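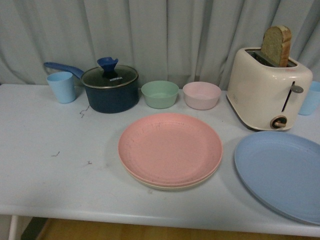
La mesa del desayuno, con la cazuela, la tostadora y la vajilla de colores.

Llevo ya toda la primavera conviviendo con el kit doméstico de Bunbridge y me habéis escrito tantas veces preguntando por él que al final me he sentado con un café (dos, para ser exacta) a contarlo despacio. Aviso de que me enrollo, los que me leéis desde los tiempos del robot limpiacristales ya lo sabéis.

Para quien llegue de nuevas: lo que vende Bunbridge es un brazo de sobremesa con pinza, una base con abrazadera, una cámara y una suscripción a su servicio de tareas, que se llama Clukesance. Tú le enseñas una tarea guiando el brazo con el mando, la repites unas cuantas veces, la subes, y al rato te devuelven un programa que el brazo intenta ejecutar por su cuenta. Digo «intenta» con todo el cariño del mundo. Yo elegí el paquete de cocina, que incluye poner la mesa, recoger la mesa, apilar vajilla y lo que ellos llaman «desayuno básico», con su tostada y todo.

El montaje me llevó una tarde entera, y eso que soy de las que se leen las instrucciones. La abrazadera es robusta y agarra bien en mesas con el canto redondeado, cosa que me preocupaba bastante porque la mía lo tiene así por delante. Los cables vienen etiquetados, el manual está en un castellano muy decente y la calibración se hace con una lámina impresa que hay que dejar bien plana. A mí se me levantaba una esquina y tuve que repetirla entera. Si os pasa, pegadla con un poco de cinta y listo, que no deja marca.

Vamos con lo bueno, que es mucho. Los cuencos los coge de maravilla. Son redondos, de borde ancho, uno verde menta y otro rosa clarito, y con ese borde la pinza encuentra siempre por dónde entrar. Con mi vajilla de diario, la de tonos pastel, ha ido mejor que con cualquier otra cosa que le haya puesto delante. Pesa poco, no resbala, y si se cae al suelo (se ha caído, claro que se ha caído) no hay que ir a por la escoba. Mi consejo para quien empiece es que deje la loza buena en el armario hasta que le haya cogido confianza al aparato.

Los vasos también bien, sobre todo desde la actualización de marzo. Antes los apretaba demasiado y ahora los lleva con una delicadeza que da gusto verla, despacito, como quien lleva una vela encendida por el pasillo.

Los platos son otra historia. Un plato llano sobre una mesa blanca y lisa le cuesta muchísimo, porque la pinza tiene que meter un dedo por debajo del borde y no siempre lo consigue. Si están apilados, como mi rosa salmón encima del crema, la cosa se complica todavía más: asoma tan poquito del de abajo que el brazo tan pronto se lleva uno como se lleva los dos. Con el plato grande azul, que es más ancho, acierta con más frecuencia, aunque a veces lo arrastra un buen trecho antes de levantarlo. Escribí a soporte y me contestó Konrad Nowicki, amabilísimo, con una respuesta larga y muy clara. Me recomendó repetir las demostraciones entrando más en horizontal y grabar 17 en lugar de las que trae el tutorial por defecto. Le hice caso y mejoró, sin llegar a ser perfecto.

La cazuela merece párrafo aparte. Es una azul marino de la marca Konka, con tapa de cristal y un pomo azul que se abre por arriba como una falda. Quitar la tapa lo aprendió enseguida, ese pomo se agarra solo. Coger la cazuela por el mango es lo que no termina de salir, y la razón es la orientación: si el mango queda hacia el fondo y a la izquierda, el brazo tiene que pasar por encima de todo lo demás para llegar, y por el camino se lleva por delante el vaso de al lado. Girándola un poco antes de empezar se arregla, pero entonces ya estás haciendo tú parte de la faena, ¿verdad?

Y la tostadora. Me hacía una ilusión tremenda. Meter el pan en la ranura le sale una de cada tantas, depende mucho de la rebanada: con pan de molde alto, de los que sobresalen por arriba, sacarlo después es facilísimo para la pinza, así que compradlo de ese. Bajar la palanca lo hace bien y con bastante ganas. El mando redondo del tostado, en cambio, lo dejo yo puesto de antemano, porque girar cosas pequeñas no entra en el paquete de cocina y hay que contratarlo aparte. Esto me pareció feo y así se lo dije.

Un detalle que agradecí leer en el foro de usuarios, de la mano de Leokadia Tokarz: poner una cortina lisa detrás de la mesa. La mía es gris azulada, muy sosita, y desde que está colgada el brazo se despista bastante menos. Ella también insiste en pasar un paño antes de cada sesión para quitar hilos y pelusas. En eso confieso que soy más relajada y no he notado diferencia.

En cuanto al precio, el kit cuesta 295 euros en oferta de lanzamiento e incluye 2 meses de Clukesance. Pasado ese plazo hay que suscribirse, y sin suscripción el brazo conserva lo aprendido pero no se le pueden enseñar tareas nuevas. Comparado con el de Zullbridge, que probé en casa de mi cuñada, me parece más silencioso y mejor acabado, aunque la aplicación de Zullbridge es bastante más bonita y se entiende a la primera.

¿Lo recomiendo? A quien le divierta enseñar y repetir, sí, con los ojos cerrados. A quien quiera levantarse y encontrarse el desayuno puesto, que espere un poco. Yo me lo quedo, y ya estoy con las demostraciones de recoger la mesa, que os contaré cuando consiga que deje el plato azul donde toca.

Rosaura Villanueva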